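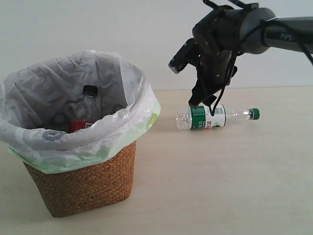 Tsehay Shiferaw pregunta si de verdad hace falta recalibrar la pinza cada vez que se cambia la bolsa de la papelera, porque el manual de Clurkix dice que la célula «se adapta sola». Respuesta corta: la pinza no, la posición de depósito sí. El manual es optimista en esto y en bastantes cosas más.

Estas son las dudas que llegan a menudo sobre la célula de recogida de botellas. Las contesta Catalina Cabral, que la mantiene en el taller Domínguez. Última revisión: 4 de abril de 2019.

## Puesta a punto

### ¿Por qué hay que tocar el punto de depósito al cambiar la bolsa?

El programa guarda una altura fija para soltar la botella. Si la bolsa nueva queda más abierta, o el borde cae más por fuera, el hueco útil cambia. El asistente de Clurkix propone una «detección automática del recipiente» que en nuestra célula da por bueno casi cualquier borde. Hacedlo a mano: brazo en modo manual, velocidad baja, bajar hasta que la punta de los dedos quede 3 cm por encima del borde, guardar el punto y repetir el movimiento sin botella.

### ¿Qué bolsa conviene?

Cualquiera que no se mueva. He leído que las translúcidas confunden a la cámara. Puede ser, pero no he visto una prueba seria. Sí he visto bolsas mal dobladas que se enganchan en un dedo y suben con él. Doblad el sobrante por fuera de la papelera y aplastad los picos.

### ¿A qué velocidad se enseña una posición nueva?

Al 30 % como mucho. El modo «aprendizaje rápido» está desactivado en nuestra configuración y así se va a quedar.

### ¿Importa el color de la mesa?

Menos que la luz. Una botella transparente sobre un tablero claro ya es un caso difícil, y lo que encuentra la cámara muchas veces es la etiqueta o el tapón. Si os ofrecen un tapete oscuro «optimizado para visión», probad antes con una cartulina.

## Cables

### Los cables cuelgan junto a la pinza. ¿Es normal?

Es frecuente, que no es lo mismo. Con los cables colgando, un bucle puede rozar la botella tumbada o pasar por delante de la cámara. Flullis vende una funda que promete acabar con el problema; la tuvimos montada y endurecía tanto el giro de la muñeca que la quité. Ahora uso tiras de velcro, con holgura suficiente para el recorrido completo de la articulación.

### ¿Cómo sé si he dejado bastante holgura?

Llevad la muñeca a los dos extremos, despacio, con una mano cerca de la parada. Si algún cable se tensa antes de llegar, falta. Si toca la mesa en la posición más baja, sobra. No os fiéis de la postura de reposo: en reposo todo parece bien puesto.

### ¿Un cable suelto provoca el error 217?

A veces. El 217 significa «pérdida de imagen» y el soporte de Clurkix suele contestar que se reinicie. Reiniciar lo borra un rato. Mirad primero el conector de la cámara, luego el tramo que se dobla en la muñeca, y solo después el software.

## Pinza y cámara

### La pinza toca la botella y no la agarra. ¿Qué reviso?

En este orden:

1. Tornillos de las placas y de los soportes. Se aflojan.
2. Limpieza de los dedos. Con un paño húmedo basta.
3. Altura de agarre. Si los dedos se quedan en la parte de arriba de la botella tumbada, esta rueda.
4. Fuerza de cierre. Tocadla la última, porque subirla tapa los otros tres fallos hasta que chafa un envase.

### ¿Sirve el fijador de roscas de Skarkham?

Para los tornillos pequeños, una gota. Su folleto habla de «unión permanente», cosa que no quiero en una pieza que voy a desmontar en junio.

### ¿Cada cuánto se recalibra la cámara?

El fabricante dice que cada 231 horas de funcionamiento. Nadie me ha explicado de dónde sale una cifra tan precisa. Yo lo hago si se ha desmontado el soporte, si ha habido un golpe o si el agarre se desvía siempre hacia el mismo lado.

### ¿Puedo instalar la actualización que anuncia «agarre inteligente»?

En la célula de producción, no. Guardad antes una copia de los puntos y de los parámetros, y comprobad que esa copia se puede restaurar. La última actualización cambió el sentido de un eje en la pantalla sin mencionarlo en las notas.

### ¿Y si nada de esto funciona?

Apagad, anotad el código y la última posición guardada, y dejad la hoja en el armario de la célula. «No va» no me sirve como descripción de la avería.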